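Small Motors, Long Shelf Lives
By Mawar Sinaga
Aug 6, 2023

Hamish Pollock keeps his gliders in the spare bedroom and his radio gear in the hall closet. He has been building flying models for 18 years, and most of what he buys now is replacement parts.

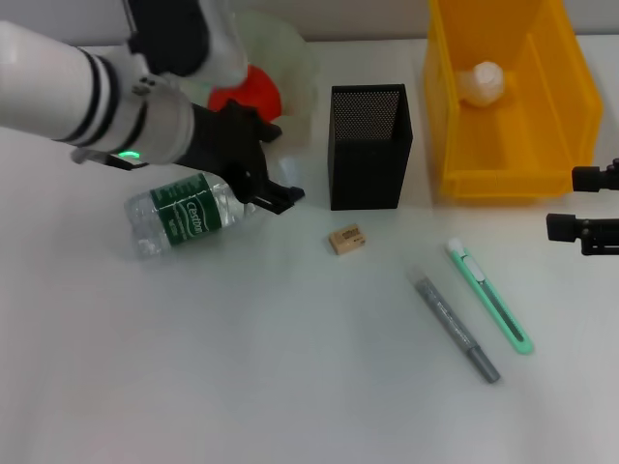
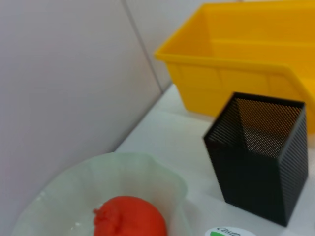

A bottle with a green label, and a mesh pen holder beside a yellow bin

The hobby shops near Wernberg used to carry balsa, tissue and a wall of small glow engines. The last one closed in November. Pollock now orders by mail, mostly from Tidel, and waits 8 days for a box that once took him a short drive.

What he misses is being able to handle the wood. Two sheets with the same price sticker can differ a lot in weight, and a heavy sheet in the tail means lead in the nose. He weighs each sheet when it comes in and writes the number on the corner in pencil.

His everyday model is a Grotia, a high-wing trainer he built from a kit that cost $35 in 2000. The wing has been covered three times. The motor is electric now – the old glow engine still runs, but he got tired of wiping oil off the fuselage.

The Lumenta, a newer foam model, comes out of its carton nearly finished. Pollock bought one for his niece and thinks it flies well enough. Repairs are quick with foam-safe glue. He does not like the landing gear, a single bent wire that pops out on rough grass, and he has added a plywood plate to hold it.

For beginners, his advice is to buy a spare propeller with the model and fly early, before the wind comes up. Batteries should be stored half charged. He leaves his in a metal box on the garage floor, with the date of the last charge on a strip of tape.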